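Evidence lab notebook, Widden annex
Friday, late shift

Picking up from Tuesday's page, the lint lift comparison for property crime cases. Finally got through the second batch of practice lifts and I am so pleased with how it went that I'm writing it up tonight even though the kettle in the break room is off and I'd like to be home.

Quick recap for anyone reading over my shoulder. We've been tape-lifting fibers the same way for years, and the break-in backlog has us doing a lot of it: car seats, window sills, the inside of gloves. The question was whether the low-tack Lellow tape loses us anything against our regular stuff. It is so much nicer to work with under the scope (the fibers come off the backing without a fight!) but nice doesn't count for much if a defense expert asks why we recovered fewer of them.

Setup was the same as last time. Known donor swatches, planted fibers, one person plants and a different person lifts. Lifter doesn't see the plant sheet until the count is signed. Both tapes cut to the same length, fresh gloves between swatches, bench wiped down and a blank lift taken before each run. All the blanks were clean except one, and that one had a bright pink acrylic fiber that matches nothing in the study and, I strongly suspect, matches somebody's scarf. Logged it anyway. Scarves stay in the lockers from now on, please.

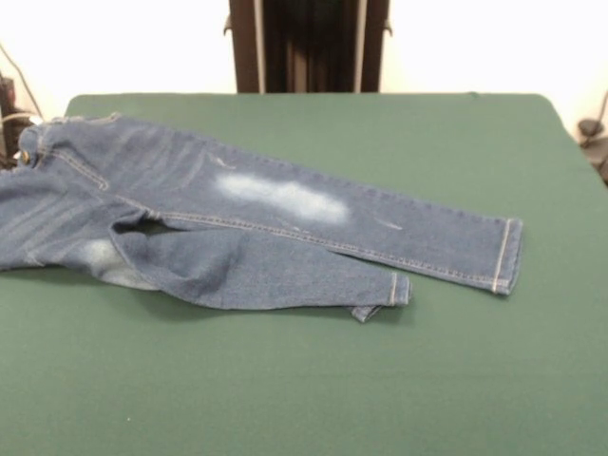 Counts, then. We planted 173 fibers across the whole batch. Regular tape ran first on half the swatches and Lellow ran first on the other half, and between the two we got back all but 7. I checked that number three times. On the first batch we lost far more than that, and I think the difference is pressing technique: flat thumb, straight down, no rolling. Rolling the tape pushes short fibers sideways into the weave and then you're chasing them with tweezers.

Of the missing ones, most were short cotton on the roughest swatch. Cotton on a coarse weave is going to be a headache no matter what tape we buy. Polyester came up beautifully with either one.

The paperwork side ate more of the evening than the lifts did. The Geerts label printer is still dropping the last character of the item number when the description field is full. Two labels printed short before I caught it. They were practice items, so no harm done, but think about that happening on a real exhibit, with an attorney holding up a bag and reading the number out loud to a jury. Until it's fixed: keep descriptions brief, read every label back against the sheet, and initial next to the number. If the last digit is gone, void the label, stick it on the void page and print another. Don't write the missing digit in by hand.

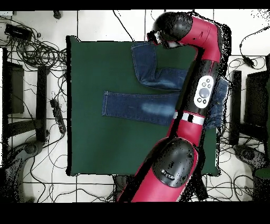 Also spent a happy half hour with the new comparison software, Zunano. I went in grumpy about it and came out a convert. Side-by-side view holds both fibers at the same magnification when you zoom, and it keeps a note of every brightness change you make, with a time next to it. That log is going to save us on the stand. In the old program I was writing those changes on a sticky note.

Things I don't like so far: it won't export the log and the comparison together, so you have to remember to save both, and the default file name is just the time of day. 9:40 p.m. tells me nothing. Rename everything to case number, item, lifter initials before closing the window.

I ran 118 of the mounted fibers through it tonight and the rest are in the flat box on the second shelf, lid taped. Please don't re-sort them, they're in plant sheet order.

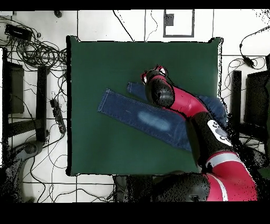
One more idea I want to get down before I lose it. When we testify, the question we get over and over is about transfer: could this fiber have come from a coat that brushed the seat, a shared ride, a laundry pile. We always answer that in general terms. I'd love to have our own small secondary transfer run to point to, done here, with our tape and our bench. Donor swatch to a clean one, clean one to a third, lift all of them, see what's left at each step. It doesn't need to be big. I sketched a plan on the back page in pencil, so have a look and scribble on it — I mean that, cross things out.

For next time:
Order more Lellow, we're down to 2 rolls.
Rerun the coarse cotton swatches with both tapes, same lifter.
Ask about the label printer again.
Move the plant sheets out of the top drawer. Too easy to see when you reach for scissors.
November binder is full, start a new one.

Scope lamp off at 10:15, covers on, fridge locked.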